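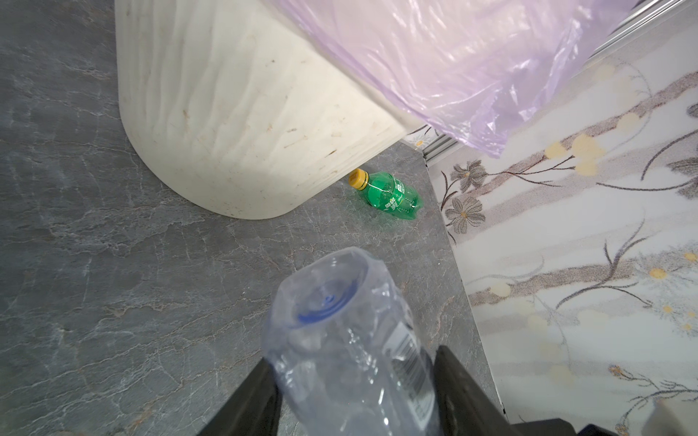 Chapter 8
Household Waste

Every home produces waste, and every town has to put it somewhere. In this chapter you will follow waste from the kitchen to the landfill, the compost yard, or the recycling plant.

We begin in Gendale, a town with 222 homes and one collection truck. In March the town asked each home to weigh its trash for 3 weeks. The results are used in the exercises for Section 8.2. 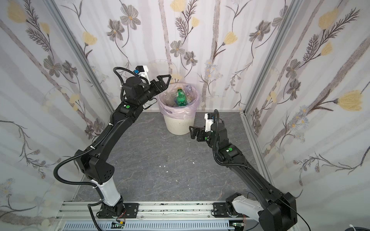
Figure 8.1 A white plastic waste bin on a gray floor.

Key terms: landfill, compost, sorting, collection route

Before you read
Write down what you threw away yesterday. Which items could have been used again? Keep your list for Section 8.3, where you will sort it by material.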